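Sorting the black clothes this evening. A thread for anyone else whose wardrobe is mostly one color.

1/ I own a lot of black. It started when I worked the counter at Antoniadis and we had to wear it. I left in March and kept buying it anyway. Everything goes with everything, and everything looks the same in the basket.

2/ My old method was to fold straight out of the basket. That's how I ended up with leggings in the T-shirt drawer and one long sleeve shirt missing for 6 weeks. It was inside a pair of sweatpants.

3/ New method: put it on the bed first and spread it out. My bed cover is a grayish blue quilted one, and black shows up well against it. On the old navy cover I couldn't find the edges of anything.

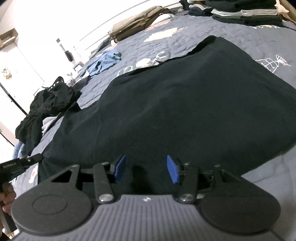

4/ Lint is the other thing. You don't see it in the basket. You see it once the cloth is open under a decent light. I go over each piece by eye and pull off the specks by hand before folding. The roller comes out at the end if I still need it.

5/ On rollers: I used the Sudix one for a year. The sheets tear sideways and you lose half of each one. I switched to a plain washable brush from Eltora and it does fine on heavy cotton. It's no good on thin knits – it pulls.

6/ Find the neck or the waistband first. Once you have that, you know what you're holding and which way up it goes. With black on black I do this by feel as much as by looking. A rolled edge, a seam, a tag if there is one.

7/ Then pick it up by one point and let it hang. The weight does some of the work and you can see if a sleeve or leg is still pulled through. If it hangs in a lump, put it down and start again from a different point.

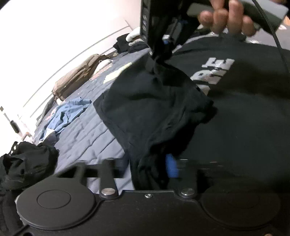

Black cloth held up by the top, with a printed black piece spread out behind it and something blue over on the bed.

8/ Prints help. Anything with lettering gets folded so a bit of the letters shows on the outside. Anything plain gets folded with the neck facing me. I can tell the two stacks apart without opening them.

9/ Someone asked about fading. I keep two stacks for that too: still black, and used to be black. The second one is for painting, yard work and sleeping. If a shirt has gone greenish next to a new one, it moves over.

10/ Washing, quickly: cold, inside out, no towels in the same load. Towels are where most of my lint was coming from. It took me far too long to work that out.

11/ For storage I bought a Trimia drawer divider, the one with 4 sections. It cost me 79 dollars, and that's too much for a divider. It does stay put when the drawer opens. The cheap cardboard ones I had before slid to the back every time.

12/ Time for the whole basket tonight was 18 minutes, not counting socks. Socks are a separate job and I'm leaving them until tomorrow morning.

13/ Still looking for a good way to fold hoodies so the hood lies flat. I've tried tucking it in and I've tried folding it down over the back. Both make a lump. If you have one that works in a shallow drawer, please reply with it.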